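Refinishing old tabletops: questions for a workshop in Drivimdale

A worn brown tabletop with paler wood at the corners.
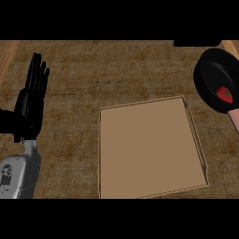

Dark blotches and scuffing on an old-looking brown wooden top.

The furniture workshop at Eyvindsson in Drivimdale takes in kitchen and dining tables, most of them older than their owners. The head refinisher has worked there for 15 years and agreed to answer questions on stain removal, stripping and oil finishes, on the condition that we left names out of it.

The first question was how to tell whether a mark sits in the finish or in the wood. "Color is the first indication," the refinisher said. "A white ring is usually moisture held in the coating. A black or gray one has generally gone through, and on oak it is often iron reacting with the tannin." White rings are treated with gentle heat or a light rub with fine abrasive and oil. Black marks require the coating to come off first.

For those, the shop uses oxalic acid dissolved in warm water, brushed over the entire surface. Treating only the spot leaves a pale patch that will not blend. The solution stays on until the mark fades, then the top is rinsed several times and left to dry for four days before sanding. "People sand too early. The grain is still raised, the paper clogs, and acid residue in the dust is bad for the lungs – wear a respirator either way."

Grease behaves differently. It does not bleach, and it stops oil or varnish from curing evenly. The workshop wipes the bare wood with mineral spirits, changing rags often, and repeats the process until the rag stays clean. Areas next to a stove can take most of an afternoon.

Asked about sanding, the refinisher was brief. "Start at 80 only if the surface needs flattening. Otherwise 120, 150, 180, and stop. Finer than that and a penetrating oil has trouble getting in." Veneered tops are checked at the edge before any machine touches them, and some are scraped by hand.

The shop changed its standard finish in May, from a wiping varnish to Nallia, a hardening oil. It goes on in thin coats, with the excess wiped off after 10 minutes. Full cure takes seven days at room temperature. Prorine, a harder two-part coating, is kept for restaurant tables. "It resists water better, but a scratch in it means redoing the whole top. With oil you can repair one corner."

Oily rags are laid flat outdoors to dry, or submerged in water in a lidded metal can. The refinisher raised this twice during the conversation.

Last came the matter of how much wear to remove. Customers are asked to mark with chalk any dents or burns they want left alone. "Some mark almost everything. In that case we clean it, oil it and send it home." The workshop is booked through the summer and is not taking tables with lead paint.

24 June 2026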